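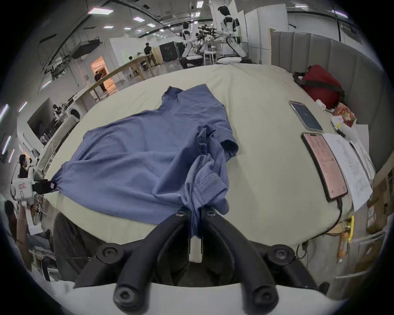 4. Submitting a story to the Gedden archive

Gedden collects urban legends, superstitions and chain-letter stories. Each entry is filed under one version of the tale, with variants attached to it.

4.1 Adding a new entry

1. Sign in and select New Legend.
2. Type a short title, such as "Vanishing hitchhiker, bus version."
3. Paste or type the story in the Text box. The limit is 3,000 characters.
4. Under Heard From, choose Family, School, Work or Online.
5. Enter the town and the decade. Leave the decade blank if you don't know it.
6. Select Check Matches. Gedden lists up to 37 similar entries.
7. If one matches, select Attach as Variant. Otherwise select Save as New.

Note: Variants under 100 characters are saved as drafts until an editor opens them.

Caution: Do not enter the full name of a living person. Replace it with initials before saving. Saved text can't be edited after it has been attached to another entry.

4.2 Adding a source

1. Open the entry and select Sources.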